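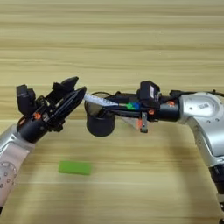 # Clodero issue 6 is out (and I've got ink up to my elbows)

February 20, 2018

It's finally out! Issue 6 of Clodero came back from the printer and I've spent most of the day sat on the floor reading my own magazine like I'd never seen it before. Bigger pages this time, uncoated paper, and a blue on the cover that looked nothing like that on my screen and is so much better for it.

The theme is waiting. I picked it back in October when I was stuck at Lurkbridge station with a dead phone and a cheese roll, and then all of you went and sent me 141 submissions, which was lovely and also a bit frightening. I read every one (some of them twice, the long poem about the dentist four times). Sorry to anyone who had to wait for a reply, and yes, I do know.

So what's in it? Corentin Fleury has drawn a comic that runs along the bottom edge of every single page, so you have to read the whole thing through and then go back to the start and read it again for the comic. He hand-lettered it and then changed the ending on the night before we went to print. I forgave him when I saw it. There's a long interview with the people behind Skomodance, who put on dance nights in car parks and swimming baths and once, for 2 hours, on a moving ferry. Su has written about her gran's knitting patterns and I cried at the kitchen table. There are collages, a recipe for soup that takes all day, and a centre spread you can pull out and stick on the wall if you're careful with the staples.

We've printed 2,000, our biggest run yet. Most of them are stacked in my hallway, so please, please buy one, I'd like to be able to open the bathroom door properly.

Copies are up in the shop now and I'll be posting them out all week. If you subscribe, yours is already in an envelope with a sticker in it. Contributors, you get a couple each, so shout if you've moved house!

A few shops will have it too and I'll put the list up once they've all said yes. If you run one and fancy taking a small bundle, drop me an email, it's sale or return and I'm very easy to deal with.

Launch do is upstairs at the Lurkbridge Arms, free in, bring a friend. Corentin is bringing his original pages and Skomodance have promised to do the music, though they won't tell me what that means yet. I'll post the date here as soon as the pub rings me back.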